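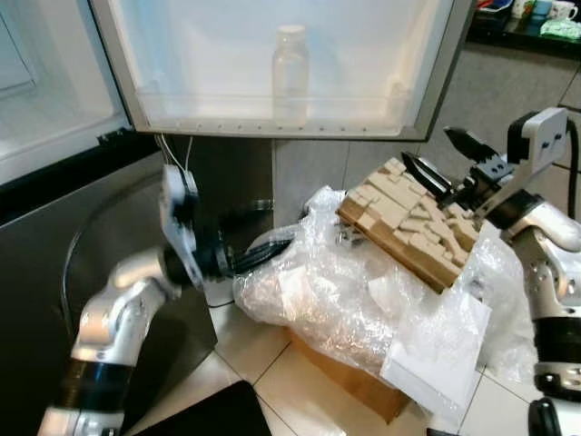

Unpacking is harder on a two-armed robot than packing

Bubble wrap has no fixed shape, and that makes it a poor fit for the planners most household robots use. A planner wants an object with a pose. Wrap has folds, it clings to whatever is inside, and it moves when the item moves.

At the Bretdale lab of Skasska, Boonsong Wiriya and Mayuree Kamolrat have spent the period since February on a narrower question: can a policy learn to remove a rigid item from soft packaging without a model of the packaging at all?

Their method assigns roles to the arms. One gripper holds the plastic. The other takes the item, in many trials a slab with a raised masonry pattern, by a corner and tilts it before lifting. The tilt breaks contact along one edge first, so the wrap slides off in one direction. A straight vertical lift tends to bring the wrap up with the slab.

The policy was trained on 2771 teleoperated demonstrations recorded in furnished kitchens, with 151 more held back for validation. Camera images and joint positions are the only inputs. There is no force sensor at the wrist.

"The corner grasp came from the operators," Kamolrat says. "We didn't write it into the instructions. They settled on it within the first week."

Training ran for 2000 epochs. Wiriya reports that most remaining failures happen before the lift, when the holding gripper closes on a single layer of film and loses it. A second attempt usually starts from a worse fold than the first - the team now resets both arms instead of retrying in place.

Clear film is also difficult for depth cameras, and the pair dropped depth from the inputs early on. A version of the policy with tactile fingertips is being built at the Bastley site.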